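Subject: Re: [spacecollect] Trultmont sale, lot 479 — anyone else watching?
From: Damian Lis
To: spacecollect list

Hi all,

I meant to answer this last night but got lost in my binders until well past midnight, so apologies for the delay.

> I see Trultmont has put its spring catalog up and there's a whole run
> of tracking station covers in it, plus a checklist page they say was
> used in a simulator. Lot 479. The estimate is $500, which seems low
> if it's right and high if it isn't. Has anybody handled one of these?
> I only collect patches and I'm out of my depth with paper. Also, is
> their shipping any better than it was?

I have handled a few, and I'm so glad somebody brought them up! Simulator pages are the part of this hobby I love most. A flown page gets all the attention, but a training page is where you find the pencil. People crossed out steps, wrote in new switch positions, put coffee rings on things. I have one with a phone number in the margin and I've never dared call it.

On lot 479, I'd ask Trultmont for two more scans before bidding. First, the back of the page at full size, with the punch holes showing. Training binders got opened and closed all day long and the holes are nearly always stretched, sometimes with those little cloth rings stuck on. Clean round holes don't prove anything by themselves, but I'd want to know. Second, the revision line at the bottom. In the catalog scan it's too blurry for me to read, and I tried it on two screens.

The paperwork with it is a letter from the Hrubý collection. I've bought three things with Hrubý letters and been happy with all of them. The letters are short and they say only what the family knew, which I like a lot better than a full page of gold seals. Do check that the letter describes this page by its number. One of mine said "checklist material" and that was it. 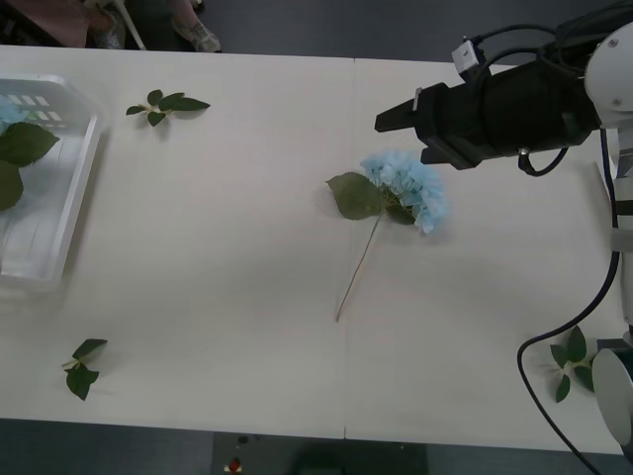 Artificial hydrangea, pale blue, on a white table.

Now the covers! Lots 480 onward, I haven't finished going through them, but there are ship cancels in there I have only ever seen in the Brundus handbook. If you don't own the Brundus, borrow it. The index is terrible and the section on recovery ships starts in the middle of another section, and I still use it every week. My copy has 17 sticky notes in it and the spine is going.

Lot 1126, way at the back under "miscellaneous," is a box of Flilerar slide mounts with launch pad views. No estimate, one tiny photo. I've gone back and forth about even mentioning it here — I'd like it myself — but somebody on this list should have those slides, and if they're original transparencies and not gift shop sets they deserve a proper scanning job. The gift shop ones usually have a printed title on the mount. I can't tell from the catalog.

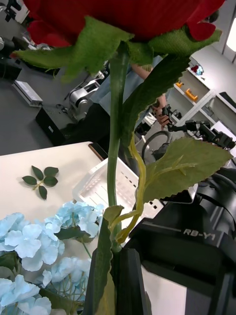 Posted by Damian Lis to spacecollect

Shipping: yes, much better. My last two parcels from them came flat, between stiff boards, with the corners protected. Ask for boards when you pay, though, and ask again by email. For a single page they may still try to use a big envelope.

One more thing on bidding. Their online system adds the buyer's premium on the last screen, after you've typed your number in. I got a surprise that way in April and paid more than I'd planned for a mission control parking pass. (I love the parking pass. It's framed in the hall.)

If you do get those scans of 479, please post what the revision line says, even if you decide not to bid. I have pages from what may be the same binder and would be thrilled to match them up.

Happy hunting,
Damian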